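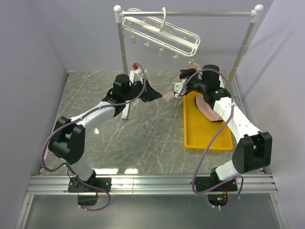

Chapter 6
Household and Shop-Floor Chores: What Machines Can Do

6.1 The problem of ordinary work

Industrial robots have welded car bodies and stacked pallets for decades. The same machines do poorly in a laundry room. The difference lies mostly in the material. A car door has one shape, and its position can be fixed in advance to a fraction of a millimeter. A damp sock has a different shape every time it is picked up, and it changes again while it is being held.

This chapter deals with tasks that an adult performs with little attention: hanging small garments, folding towels, clearing a table, sorting returned goods, bagging parts. Such tasks are called chores here, whether they are done at home or for wages. They share three features. The objects vary, the order of steps is loose, and the standard for a finished job is seldom written down.

6.2 A working example: the clip hanger

Consider the task of attaching a light garment to a hanger with spring clips. A person does it in a few seconds. Broken into machine steps, the task requires the following:

Find an edge of the fabric that can be gripped.
Lift the fabric so that the edge is free of folds.
Locate a clip and open it against its spring.
Bring the edge between the jaws of the clip.
Release the clip, then release the fabric.

The third and fourth steps overlap, and for this reason two arms are commonly used. One arm holds the cloth while the other works the clip. The hanger adds a further difficulty: it swings. Any force applied to a clip moves the whole hanger, so a position measured before contact may be wrong after it. Thin fabric is harder than thick fabric, as it gives little force feedback and may let light through, which confuses depth cameras.

6.3 What counts as success

Reported results must be read with care. In a trial at the Drurkwood laundry works, Evaristo Serrano ran a two-arm Joveo cell on clip hanging for 20 shifts. The cell made 1,564 attempts. Of these, 848 ended with the garment held by at least one clip and no help from an operator. The rate is a little over 54 percent.

Serrano's count leaves several matters open. A garment held by one clip may hang crooked and dry badly. Speed was recorded separately – the cell took nearly 6 times as long per item as a trained worker. The garments were also presented one at a time in a tray, so the work of separating them from a pile had already been done.

The Cladeck definition, used in the rest of this book, is stricter. A chore is complete only when the next person or machine in line can proceed without correcting it. Under this rule many published success rates fall sharply. Section 6.4 applies the definition to towel folding, using records from the Yan test kitchen, and Section 6.5 takes up the cost of recovery after a dropped item.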